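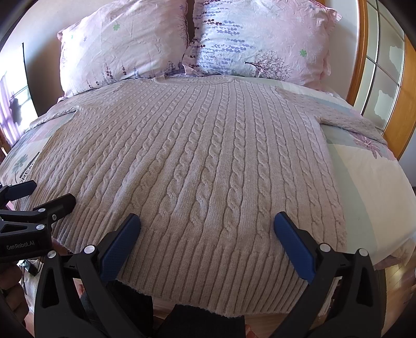

Hand-held grippers at the hem of a cable-knit sweater during a garment-handling recording.

Print this article | E-mail this article

Hand-held demonstration recording

Hand-held demonstration recording is a method of gathering examples for a robot learning system in which a person carries out a task with gripper tools held in the hands. Each tool has two jaws that open and close, and a camera fixed to it records the jaws and whatever lies between them. The recordings are later used to train a control program, called a policy, for a robot arm with similar jaws. No arm is needed while recording, so the work can be done in ordinary rooms.

Terms

A single recording from start to finish is an episode. A group of episodes made with the same object in the same place is a set. The person holding the tools is the operator or demonstrator; usage varies between projects.

Garment tasks

Folding and straightening clothes are common subjects. Cloth has no fixed shape, and a position that suits one fold may be useless for the next. Knitwear adds further difficulties. A ribbed hem tends to curl, raised cable stitches give the jaws an uneven surface to close on, and a heavy knit stretches if it is lifted by one point only. Large garments are generally handled with two grippers, one in each hand, and the two streams must share a common clock.

The Khamphan garment collection, begun in November under Liudmyla Stasiv, used beds and tables in private homes. Its written procedure called for 50 episodes per garment, with the starting position changed after every 4. Sweaters were started flat, with one or both sleeves turned in, or in a heap. Bedding was left as found - patterned covers were accepted, provided the edge of the garment could be told apart from the cloth under it.

Procedure

The operator begins with the jaws open and in view. The garment is approached slowly, the jaws are closed on a single layer or on both layers as the task sheet requires, and the fold is made in one movement where possible. Fingers are kept on the grips and off the cloth. An episode in which the garment is touched by hand is marked and set aside. Failed grasps followed by a second attempt are usually kept, as they supply examples of recovery.

Checking

Episodes are reviewed for dropped frames, lost position tracking and jaws hidden for long periods. In the Khamphan work, Harish Raju and Styliani Panagiotou reviewed each episode separately, and a third reading was made where they differed. Sets with fewer than 500 usable seconds were recorded again.

Limitations

A person's wrist can reach angles that many arms cannot, and some recorded motions have to be discarded for this reason. Grip force is often not measured. Strong daylight from a window can wash out pale fabric.

See also: Teleoperation; Imitation learning; Cloth manipulation

Last revised 2022-02-01

Print | E-mail | Back to top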